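Storing and Relaxing Pinned Moths at Home: Workbench Notes
Updated 10/6/26

These notes cover the handling of dried moths on an ordinary table: softening papered specimens, spreading them, and keeping the finished drawer free of pests. They assume the insects were collected legally and are already dead and dry.

Relaxing chamber

Use a polypropylene food box with a clip lid. Line the bottom with plain cellulose sponge cloth, wet it with distilled water, and pour off anything that runs when the box is tipped. Set a plastic mesh over the cloth so that the specimens never touch the wet surface. Water spotting on pale hindwings does not come out.

Add a few crystals of thymol in a bottle cap to hold back mold. Do not use thymol in a box made of polystyrene, which it softens.

Small moths are usually ready overnight. Thick-bodied species can take 2 days, and old material longer. Test by pushing gently at the base of the forewing with a blunt pin. If the wing moves as a unit and stays where it is put, take the specimen out. If it springs back, close the lid and wait. Green geometrids should not go into a chamber at all, as the color shifts to straw yellow within hours.

Spreading

Pick a board whose groove is slightly wider than the thorax. Pin the moth vertically through the center of the thorax and lower it until the wing bases are level with the board surface. Draw the forewings up until their trailing edges form a straight line at right angles to the body, then bring the hindwings forward to close most of the gap. Hold each wing with a strip of glassine, smooth side down. Move the wings by the strong veins near the leading edge. A pin set anywhere else will tear the membrane.

Support a heavy abdomen with two crossed pins, otherwise it dries drooping.

The work surface

A plain wooden table at elbow height is adequate. Leave one side clear for the arms and put the lamp opposite the working hand. Fans and heating vents should be off, and loose scales wiped up with a damp cloth at the end of each session. Dry sweeping puts them into the air, where they irritate the nose and eyes.
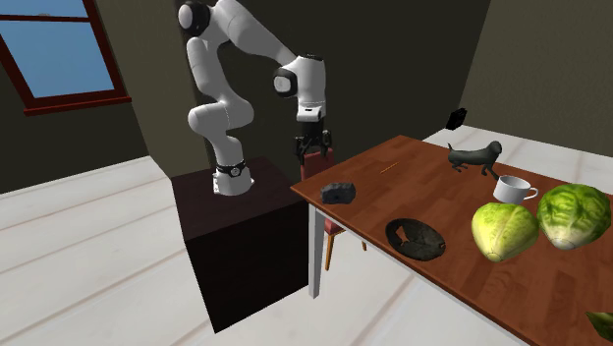 Wooden table with a chair tucked in. The arm's two-finger gripper is empty, above the near-left corner.

Drying time depends on humidity more than on temperature. In a heated room, leave small species on the board for two weeks and large ones for 4. Do not speed this up in an oven. Fat melts out of the abdomen and spreads into the wings, a fault known as grease. Light grease can be drawn out with a soak in acetone, outdoors and away from flame, but blues and some pinks should be tested on a spare first.

Labels

Print on acid-free card with pigment ink. Each label needs locality, date, elevation, and collector. State the unit for elevation every time. The Ancombe series in my own drawers has two localities, one at 1660 m and one at 1697 m, and a label reading only "1660" could later be taken for feet. If a specimen has a catalog number, put it on a second label below the first.

Drawers and pests

Dermestid beetle larvae are the main risk. The first sign is fine brown dust on the drawer floor under one pin. Isolate the drawer, seal it in a polyethylene bag with the air pressed out, and freeze it at the lowest setting for two weeks. Let it return to room temperature before opening the bag, so that condensation forms on the outside.

I have used Shimada drawers and the cheaper Budora ones. The Shimada lid fits tighter. The Budora needs a strip of felt along the back edge, and the foam should be checked each September for shrinkage at the corners. The Plastley unit trays fit both, with a small gap at the front in the Budora.

Naphthalene and paradichlorobenzene are not recommended in living space. A tight lid, an inspection every month, and quarantine of all incoming material will do most of the same work. Keep drawers out of daylight. Pink and red scales fade first, followed by green.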